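How to Apply for a Seat on Your Town's Boards (and What Happens When You Get Sworn In)

Last updated Thu 13 August

I have been on the Ponora zoning appeals board for three years now, and I get the same email every few weeks from someone who wants to get involved in local government and has no idea where to start. I used to write each person a long reply. Then I got lazy and started pasting the same reply, and now I'm putting the whole thing up so I can just send a link.

Everything below is how it works in Ponora, with a few notes on Indisura next door, where the steps are nearly the same but the paperwork is different. If you live someplace else, your clerk's office will have its own form and its own deadlines, so treat this as a rough map and go ask.

What you'll need before you start

Proof that you live in town (a utility bill or lease is fine, a driver's license only works if the address is current). Your voter registration, if the board requires it -- planning and zoning do, the library board doesn't. A one-page letter. Two references who aren't related to you. And a calendar, because you're going to be asked what nights you're free and you want to give a real answer.

Step 1: Find out what's open

Go to the town website, click on Boards, and scroll past the meeting minutes until you hit the vacancy list. It's a PDF and it's ugly. The list gets updated in March, when most terms run out, and then whenever somebody quits or moves away. I got my seat in the fall because a member took a job two states over, so don't give up if you missed the spring round!

If the PDF looks old, call the clerk. Yolanda Llanos has been the deputy clerk for as long as I've lived here and she will tell you over the phone which seats are really open and which ones have a sitting member who plans to stay on. Ask her that exact thing. A term that's expiring shows up on the list as a vacancy even when the person in it has already reapplied, and I wasted my first application on one of those.

Step 2: Go sit through a meeting

I know, I know. But go to one before you apply. Zoning appeals can run until eleven at night and a big chunk of it is people talking about fences. I happen to like that. My neighbor went to one and decided she'd be much happier on the parks board, and she was right.

While you're there, look at who chairs it and how they treat the public. Pick up a copy of the agenda packet at the door too. The one from the first meeting I went to was 247 pages, and members are expected to have read it by Monday night. If that makes your stomach drop, ask the clerk which boards have short packets. (Cemetery. It's the cemetery board.)

Step 3: Fill out the form

The form is called the Application for Appointive Office, and it's four pages, though the last page is only signatures. A few spots trip people up.

The "district" box wants your council district and not your school district. The number is on your voter card.

The "conflicts" box is where you list any business you have with the town. List everything. I do a little bookkeeping for Preda, the hardware store on Mill Street, and they sell salt to the public works garage, so I wrote that down. It took one line and it has never caused a problem. What does cause a problem is leaving it off and having it come up later at a hearing.

The "why do you wish to serve" box is tiny. Write "see letter" and attach your letter.

Step 4: Write the letter

Keep it to one page. The council reads these in a stack, usually on the night of the vote. Say which seat you want by its full name and seat number, say how long you've lived in town, and then give one solid paragraph on why this board. Mine talked about the two years I spent getting a permit for a back porch. You don't need a degree or a title. If you have one that's useful, put it in, but the person appointed alongside me was a school bus driver who knew every street in the township, and she is the best member we've got.

Leave out your opinions on any case that's pending. For a zoning seat especially, somebody can ask you to step aside if you've put your mind on paper ahead of the hearing.
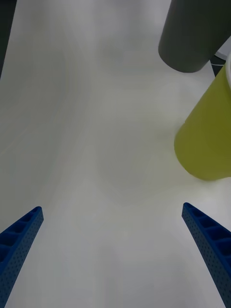 Do I have to be nominated by a council member?

Anyone who lives in town can apply directly through the clerk. A council member has to make the motion to appoint you on the night of the vote, but you don't have to line that up yourself, and the council president will normally do it if no one else speaks first. It helps to introduce yourself to your own district's member beforehand, just so your name rings a bell.

Step 5: Turn it in and get a receipt

Bring it in person if you can. The clerk's window is on the first floor of the municipal building and it closes for lunch, so go in the morning. Ask for a stamped copy. You can also email it, but then write back and ask for a confirmation, because the inbox has eaten attachments before.

In Indisura you file online through the Plidaslow portal instead. Make an account first, wait for the code, then start the form. It times out after 20 minutes and does not save your answers, so type your letter somewhere else and paste it in. Ask me how I know.

Step 6: The interview

Some boards have one and some don't. Zoning, planning and ethics do. It's done in open session, which means you sit at the little table with the microphone and the council asks you questions while the public watches. Mine lasted maybe ten minutes. They wanted to know if I could make the meetings, whether I'd ever had a case in front of the board (the porch!), and how I'd handle voting against someone I knew.

For that last one, just say what you'd really do. I said I'd vote on what the code says and then probably avoid the grocery store for a week, and they laughed and moved on.

Step 7: The vote

Appointments go near the end of the agenda. You don't have to be there, but go anyway. If there's more than one applicant, the members vote by name, out loud, and it can feel a bit like gym class. If you don't get it, the clerk keeps your form on file for a year and you can ask to be considered for the next seat without filling the whole thing out again.

Step 8: Taking the oath

You're appointed, but you can't vote on anything until you're sworn in. People forget this part. In Ponora you have thirty days from the appointment to take the oath, and if you let it slide the seat goes back on the list.

You can do it two ways. The clerk can swear you in at the window on any weekday, and it takes less time than buying a dog license. Or you can wait for the next council meeting and have the mayor do it up front, with your family there taking pictures. I did the window because I had a hearing that same night, and I kind of wish I'd waited, since my mom would have loved it.

Either way, bring photo ID. You can swear or affirm, whichever you prefer, and you can bring your own book or use none at all. Tell the clerk ahead of time which one you want so the right wording is printed. You repeat it line by line, then sign two copies. One goes in the town records and one is yours.

After that

You'll get a binder, a town email address and a link to the open meetings training, which you have to finish within your first 90 days. Don't use your personal email for board business, even for something as small as "running late." Those messages can be requested as public records and then you're digging through your own inbox on a Saturday.

Second terms work almost the same way. You send in a short reappointment letter, skip the interview unless the council asks for one, and take the oath again. Yes, again, all of it, same words. Put a reminder on your phone for the January before your term ends, because the town doesn't send one.

If your question isn't covered, call the clerk's office at extension 385 and ask for Yolanda. For Indisura, use the contact form on the portal and give them a few days.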